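Haushaltsforum Plindero > Küche und Wäsche > Tischtücher

Thema: Großes weißes Tuch auf Holztisch zusammenlegen, und was mache ich mit dem Rest?

Stasari
Beiträge: 20
6. April

Guten Tag an alle,

ich lese hier schon lange mit und schreibe nicht oft, weil Deutsch nicht meine erste Sprache ist. Bitte entschuldigen Sie kleine Fehler. Meine Frage ist einfach: Wie legt man ein großes weißes Tuch ordentlich zusammen, wenn der Tisch kleiner ist als das Tuch? Ich beginne immer mit einer Ecke, danach mache ich eine lange Falte quer, und oben bleibt jedes Mal ein dicker Hügel. Im Februar habe ich es mit Bügeln vorher versucht. Das Bügeln war schön, das Falten nachher genau so schlecht.

Der Tisch ist aus Holz und ziemlich glatt. Wenn ich auf einer Seite ziehe, wandert der ganze Stoff mit. 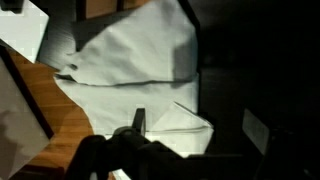

Re: Großes weißes Tuch auf Holztisch
Solberg
Beiträge: 812

Hallo Stasari,

du fängst zu früh mit der Ecke an. Zuerst das ganze Tuch glatt streichen, von der Mitte nach außen, mit der flachen Hand. Dann Kante auf Kante. Was über den Tisch hinaus geht, lässt du hängen, das Gewicht hilft dir sogar. Erst wenn die Hälfte liegt, kommt die zweite Faltung.

Gegen das Rutschen: ein Geschirrtuch aus Baumwolle drunter.

Re: Großes weißes Tuch auf Holztisch
Godo
Beiträge: 200

Da bin ich anderer Meinung. Große Tücher faltet man nicht auf dem Tisch. Man nimmt zwei Ecken in die Hände, streckt die Arme aus und legt zusammen, fertig. Auf dem Tisch macht man nur den letzten Schritt. Mit dem Geschirrtuch darunter hast du am Ende zwei zerknitterte Tücher.

Re: Großes weißes Tuch auf Holztisch
Solberg
Beiträge: 812

Das geht, wenn man lange Arme hat. Meine Tischdecke schleift dabei auf dem Boden, und dann kann ich sie gleich wieder waschen.

Re: Großes weißes Tuch auf Holztisch
Stasari
Beiträge: 20

Vielen Dank für beide Antworten. Ich bin leider nicht groß, darum habe ich zuerst die Methode von Solberg probiert. Das Glattstreichen von der Mitte ist für mich neu gewesen, und der Hügel ist jetzt deutlich kleiner. Die Ecken liegen noch nicht genau übereinander, aber ich bin zufrieden.

Jetzt kommt der zweite Teil, den ich im Titel versprochen habe. Mit dem Tuch ist es nicht getan, denn auf dem dunklen Tisch sammelt sich alles, was keinen festen Platz hat. Der grüne Saftkarton, noch ein Karton in Weiß und Grau, eine Gabel, ein Holzlöffel. Der Tennisschläger steht in einem weißen Kunststoffbehälter, und dieser steht wieder in einem großen schwarzen Eimer. Ich dachte, dass ich so Platz spare.

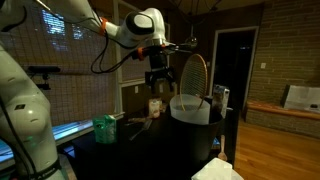 Ich möchte nämlich gern, dass auf dem Tisch nur die Dinge bleiben, welche man zum Essen braucht. Den Saft kann ich leicht wegstellen. Bei dem Schläger weiß ich es nicht. Einen Schrank im Flur habe ich nicht, und an die Wand darf ich nichts bohren. Wie machen Sie das?

Re: Großes weißes Tuch auf Holztisch
Godo
Beiträge: 200

Eimer auf den Boden, Schläger drin lassen. Sportsachen gehören für mich nicht dorthin, wo gegessen wird. Und der Löffel ragt über die Tischkante, da bleibt man mit dem Ärmel hängen. Gabel und Löffel zusammen in ein hohes Glas.

Re: Großes weißes Tuch auf Holztisch
Solberg
Beiträge: 812

Beim Löffel gebe ich Godo recht, beim Eimer nicht. Den braucht man zum Putzen, und dann liegt der Schläger wieder irgendwo. Nimm nur den weißen Behälter für den Schläger und stell ihn in eine Ecke, wo er sich anlehnen kann. Der Eimer kommt unter die Spüle.

Über das Aufbewahren ohne Bohren gibt es übrigens schon einen langen Thread, Nummer 658. Ab der zweiten Seite wird er brauchbar, vorher streiten sie nur über Klebehaken.

Re: Großes weißes Tuch auf Holztisch
Stasari
Beiträge: 20

Danke, den Thread 658 lese ich heute Abend. Den Behälter und den Eimer werde ich trennen, wie Solberg schreibt, und für Gabel und Löffel suche ich ein Glas, das schwer genug ist. Eine Frage habe ich noch an Godo: Wenn man das Tuch in der Luft faltet, hält man dann die lange oder die kurze Seite?

Re: Großes weißes Tuch auf Holztisch
Godo
Beiträge: 200

Die kurze. Und stell dich notfalls auf einen Hocker, aber auf einen, der nicht wackelt.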